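Student Projects in Automation > Part Two > Chapter 5: Two Arms, One Table

Reading time: 5 minutes

Chapter 5
Two Arms, One Table

The single-arm cell built in Chapter 4 could reach every point on its table but could hold only one object at a time. In this chapter the class project moves to two arms on a shared rail. The mechanical changes are small. Most of the work is in deciding which arm may enter the middle of the table, and when.

The chapter follows the Ileck course project, in which student teams prepare a sorting cell for the Pralov meet in August. Each team builds its own enclosure, mounts both arms along the front edge, and records 179 practice runs before any program is graded. Under the meet rules a run ends when either arm touches the other - even lightly - and the run is scored as zero.

Section 5.1 sets up a common coordinate frame for both bases. Teams working with the Arsenault layout place the bases 696 mm apart, measured center to center, and this value is used in all worked problems. Section 5.2 defines the shared zone and the rule for entering it. Section 5.3 deals with objects of mixed shape and stiffness. A rigid toy and a knit glove cannot be gripped with the same closing force, and the force table from Chapter 3 must be extended before the first trial.

Readers should have the Vuteck log format at hand (Appendix B). A complete practice log contains 1180 lines, one per time step, with the joint angles of both arms on each line.
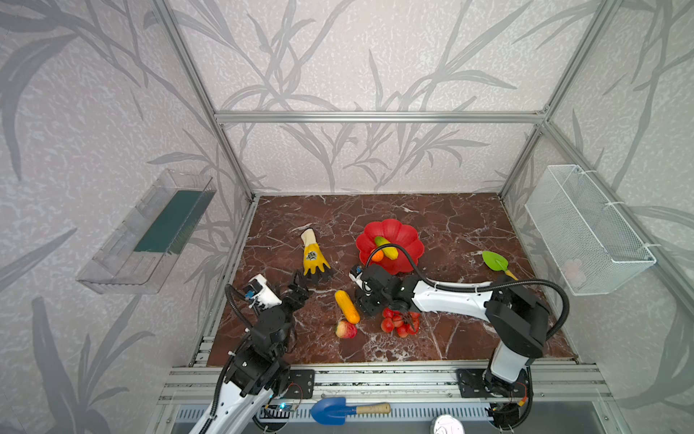 Figure 5.1 Two-arm cell with work glove, toy produce and tomatoes on the table.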